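Turnach hand-and-arm kit, trial unit: acceptance and safety checklist
Filled in by Riaan Cele. Second pair of eyes: Ivan Hrynyshyn.
Copy to Meijer (purchasing), who asked for "just a yes or a no."

Marks used: OK, FIX, FAIL, and N/A. Comments are mine unless signed IH.

SECTION A – PAPERWORK

A1. Manual supplied in a language the operators read. OK
Comment: Manual is 244 pages. The stop button is first mentioned on page 17, after the warranty and a long message from the founder.

A2. Serial number on arm matches delivery note. OK

A3. Risk assessment supplied by vendor. FIX
Comment: We got one for the Hiris, their older model, with the name changed on the cover. Page headers still say Hiris. Asked for the right one in December and received the same file again, renamed.

A4. Quote matches what was delivered. FIX
Comment: Line 18 of the quote is a "handover training module" at 2,266. Please find out if this is a person or a PDF before we pay it.

SECTION B – WORK AREA

B1. Stop button within reach of the person facing the hand. OK
Comment: Reachable from the chair. IH tried it with his left hand and his eyes shut, which was his own idea.

B2. Floor clear of cables where people walk or roll a chair. FAIL
Comment: White cables in a tangle under the table, down on the carpet, with a small circuit board lying in among them. The boards are supposed to live in the divided box. One has chosen freedom. Cables to be tied up under the tabletop and all boards back in the box before the next run.

B3. Table holds only what the task needs. FIX
Comment: The task needs the parts box and the part being handed over. A laptop may stay if somebody is reading it. Phones go in a pocket during handover.
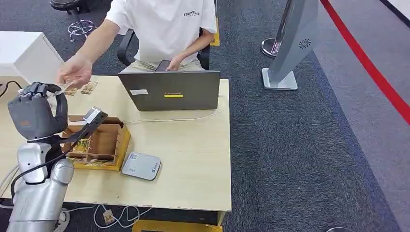
B4. Arm cable has slack through the full reach and can't snag. FIX
Comment: It loops down lower than I like. Vendor says the loop is "by design." I'd like to see the design. Clip it at the elbow and run the full reach again at slow speed.

B5. Keep-out line marked on floor and understood by visitors. FIX
Comment: IH asked two visitors what they thought a red line on a floor meant. One said fire exit. Add a sign.

SECTION C – HANDOVER, PERSON TO HAND

C1. Person presents the part from the front, in view of the hand's fingers, and lets go first. FIX
Comment: People reach in at the speed they'd hand something to a coworker. The procedure says slow. Nobody has ever been slow on request, so I want the speed limit on the arm set low enough that it doesn't matter.

C2. Person's fingers stay out of the space between thumb and fingers. FIX
Comment: The one I care about. The procedure says to hold the part by its far edge, and that's fine for a long part. With a small one there isn't much far edge left over. I'd either use a tray or set a lower grip force for small parts. The kit allows both and ships with neither turned on.

C3. Person is watching the hand during handover. OK
Comment: Yes, closely. Let's see how that holds up after lunch in week three.

C4. No loose sleeves, lanyards or bracelets. OK
Comment: IH took his lanyard off when asked and then couldn't get back into the building. Put a hook by the door.
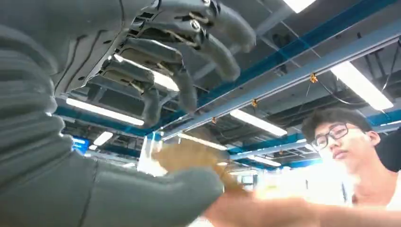

Item C2: reaching toward the thumb during handover, seen from the wrist.

C5. Grip releases on stop. OK
Comment: Tested with a foam block. Released each time. It also dropped the block each time, so don't hand it anything you're fond of.
IH: I would like this retested with a heavier part.
RC: Agreed. You can catch it.

SECTION D – THE HAND ITSELF

D1. Finger joints free of pinch points. FIX
Comment: The joints between the finger segments are open and you can see the linkages inside. Fisen sells a glove for this sort of hand. Ask for a price and ask if it costs us any grip.

D2. Visible screws seated. OK
Comment: Checked by hand. Recheck monthly.

D3. Sleeve over forearm intact, no splits in the folds. OK
Comment: Wipe the folds down while you're there. They collect dust like a vacuum bag.

D4. Spare fingers in stock. N/A
Comment: Sold in sets only. Meijer to decide how optimistic we are.

RESULT

Not accepted yet. B2 is a fail and closes as soon as someone owns a cable tie. C1 and C2 must be closed before anyone outside the test group sits in that chair. The rest can be fixed while the trial runs.

Meijer – it's a no, with a yes probably following. Hold payment on line 18.

Signed: R. Cele
Signed: I. Hrynyshyn (subject to the heavier part)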